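Home | Forums | New posts | Members | Log in

Lirdale Allotments & Growers Board > Sheds, Paths and General

Moving to half plots – for or against?

Reading time: 4 minutes
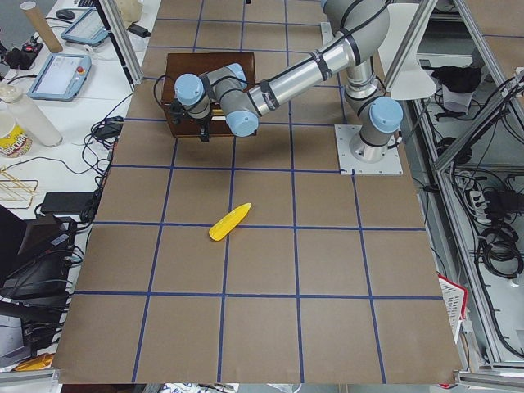 **bretholm_beans** wrote:
So the letter's gone out and everyone's had a moan at the gate, might as well have it on here too. Any full plot that comes free from March gets split in two. Waiting list is at 135 apparently. I'm for it, mostly. Took me 6 years to get mine and by then the kids had lost all interest. But who pays for the extra path and who gets the half with the tap? Letter says nothing on either.

**kbouzid** wrote:
Against. A half plot is a herb garden. You can't do spuds, onions, brassicas AND rotate them on that. By the time you've got a shed and a compost bay in there's room for a row of lettuce.

**Elif_G** wrote:
I've got a half at the Kavanagh Road site and I do potatoes, beans, garlic, chard, and too many courgettes obviously. No shed though. I keep my tools in a long box with a lid, doubles as a bench. It can be done, you just grow less of each thing.

**kbouzid** wrote:
Fair enough but do you rotate?

**Elif_G** wrote:
Sort of. Four beds, everything shuffles along one. Garlic goes where there's a gap.

**plot39** wrote:
Karim you had half of yours under carpet all last year

**kbouzid** wrote:
That was for the bindweed and you know it.

**bretholm_beans** wrote:
Anyway. Paths. Anyone know what they cost to put in? Last time it was woodchip over card and it was mud again by winter.

**Hyun-seo K** wrote:
I asked at the office. They've had one quote, £3899 for slabs along the whole middle row, edging included. Didn't say who from. I'd say chip is fine if you put it down deep and top it up, the tree people drop it off for nothing if you ring and ask. Slabs get slippy under the hedge anyway.

**oh_yian** wrote:
nearly four grand!! for a path. we could have a second water tank for that

**plot39** wrote:
Second tank gets my vote. Queue for the bottom tap this month is a joke. It hasn't rained properly in weeks and people are standing there filling cans for half an hour while the rest of us wait.

**oh_yian** wrote:
thats the other thing about halves, twice the people on the same tap. has anybody thought about that?

**Elif_G** wrote:
Same amount of ground though? Same water.

**oh_yian** wrote:
same water, more people stood in the queue. you can't both use it at once

**bretholm_beans** wrote:
She's got a point. I go at six in the morning now, it's lovely, only me and the pigeons. Not everyone can I know.

**Bok-nam** wrote:
Been on the site longer than most of you. We had this same row when they moved the bottom fence. What happened then was new people came, half gave up by the second summer, the rest are still here and some of them are in this thread. I would rather see a small plot dug than a big one full of docks. But do not split any plot with fruit trees on it. My neighbour's old pear would end up right on the line and then whose pears are they.

**kbouzid** wrote:
Agree on the trees. That should be in writing.

**Hyun-seo K** wrote:
Also rent. If a half is half the rent then fine. At my sister's site a half was two thirds "for admin" and there was nearly a riot.

**plot39** wrote:
Could let people choose? Offer whoever's top of the list a full or a half. Some would be glad of a half. I'd have taken one at the start, I was in tears over that couch grass.

**kbouzid** wrote:
Now that I could live with.

**bretholm_beans** wrote:
They'd all say full, wouldnt they? I would have.

**Elif_G** wrote:
I wouldn't have. I work full time, two evenings a week is my lot. A full one would've gone to weeds and I'd have got one of those snotty letters – had a friend get one while she was in hospital.

**Bok-nam** wrote:
Those letters want rewording too.

**bretholm_beans** wrote:
Right, I'm putting something in to the office by the end of the month. So far: no splitting fruit trees, half means half the rent, chip not slabs, and ask about a tank. Will add the choice thing. Karim do you want your name on it or not?

**kbouzid** wrote:
Go on then. But put me down as against.

**oh_yian** wrote:
does anyone want courgettes btw. bag on the gate, help yourselves

Related threads
- Bindweed: carpet, card or just keep digging?
- Blackfly on the broad beans again
- Has anyone used Flaltico hose fittings? Mine leak
- Waiting list – how long did you wait?
- Spare rhubarb crowns, Lirdale, collect only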